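Participants wanted: bowls, dishes, and the claims people make about them

We are looking for adults who set tables, clear tables, stack bowls, and put them away, and who are willing to do it for three sessions while somebody takes notes. You do not need any interest in design. A mild dislike of kitchen catalogs would be fine.
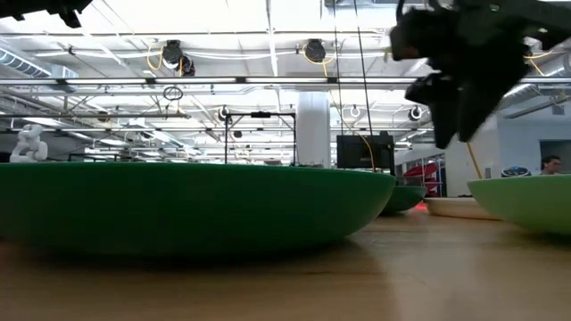

Skadeck Home Trials – Tableware and Storage Group

The question we keep getting from manufacturers is some version of "can you confirm that our color system makes a kitchen easier to run?" Usually we can't. The idea goes like this: give each bowl its own color, say a big green one for salad, a cream one for bread, a lime-green one for whatever is left, and the household will sort itself out. People will reach for the right bowl, put it back in the right place, and stop arguing about the cabinet. It's a nice story. We have read 2,103 customer reviews of colored bowl sets and found plenty of people who love the colors. Very few of them mention sorting anything.

So we want to watch ordinary people handle ordinary bowls. You may do something that never occurred to us, and that would be more use to us than another survey.

What you would be doing

Each session lasts three hours, with a break in the middle. You'll be given a set of bowls and dishes and a list of household jobs: lay out a meal, clear it, hand a dish to someone across the table, fit everything into a cabinet that is a little too small. Some jobs come with rules ("green dishes hold snacks, teal dishes hold parts") and some don't. We compare how long people take and how often they ignore the rules. My own guess is that most people drop the rules as soon as they get bored, but I have been wrong about shallow bowls before and I'd like to be checked.

We also ask you to tell us, out loud, when an instruction is silly. Past participants were too polite about this. One group spent most of a session obediently separating two greens that half of them privately thought were the same color. 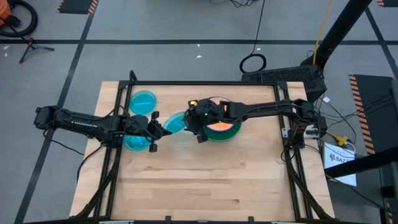
DALLARD, March – The second part of the study deals with small round dishes, the see-through teal sort that are sold as catch-alls for keys, screws, and sewing pins. The sales pitch is that you can see what is inside without picking the dish up. Maybe. Clear plastic also picks up glare, and a streak of light across a dish can hide a pin quite well. We want to know if a darker green dish with an orange disc in it is quicker to spot than a teal one with something teal in it. You'd think somebody would have tested this before printing it on the box.

The makers of the Dallik range say their dishes keep their clarity through 2,000 washes. We are not testing that here, so please don't apply on the strength of it. What we can look at is handling. Is the rim easy to get hold of? Does the dish slide when you drop something in it? If you put several on one table, do you still know which is which after a phone call?

Flexible plastic pieces get a session of their own. Liners, strips, covers, anything that is supposed to lie flat and doesn't. Packaging copy describes this stuff as "effortless." We would like to hear from people who have tried to unfold it. 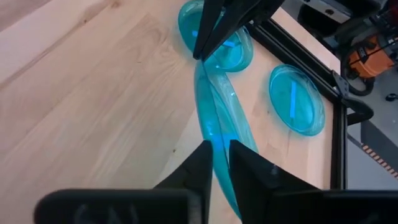

Teal plastic strip and an oval dish on the tabletop.

Who can take part

You should be 18 or over and able to stand or sit at a table for the length of a session. Chairs are available and using one won't affect anything. You should be able to read simple instructions in English.

Please tell us about any color vision difference. It doesn't rule you out. We'd like more of you, in fact: companies selling color systems have an odd habit of testing them only on people who see every shade. If you have a tremor, a weak grip, or arthritis in your hands, the same applies. You'll be asked which jobs you'd like to skip and that will be the end of it.

We can't take people who work for a tableware company or who write paid product reviews. Being related to someone who does is a gray area, so ask.

What you get

Participants who finish all three sessions receive $201. If you leave early you are paid for the sessions you attended. There is no gift bag, and you don't get to keep the bowls, which several people have asked about.

What we don't promise

Your name will not appear in anything we publish. Your opinions might, in shortened form. We also can't promise that the results will be interesting. If it comes out that color makes no difference to how people put bowls away, we will say so, and the company that pays for a share of the work has agreed in writing that it has no say in the wording. Ask to see that page of the agreement if you like. I would.

Getting here

Sessions are held in the large hall of the Popescu Building in Dallard. The entrance is on the parking lot side. Check in first at Room 201, where you can leave coats and bags. It's a big bright space with a high ceiling, so bring a sweater if you run cold, and leave bracelets and long necklaces at home.

How to apply

Write to Amra Delić at the Skadeck front desk with your name, a daytime phone number, and two or three sentences about a bowl, dish, or storage container that annoys you. We really do read them. "I have no complaints" is an acceptable answer but we'll probably call to ask again. Morning sessions start at 9:00 a.m. and afternoon sessions at 1:30 p.m., so say which you prefer.

Questions about the study itself, including the ones beginning "who on earth needs this," go to Zorica Babić, who planned it and has asked the same thing. Applications close at the end of March or when the places are filled.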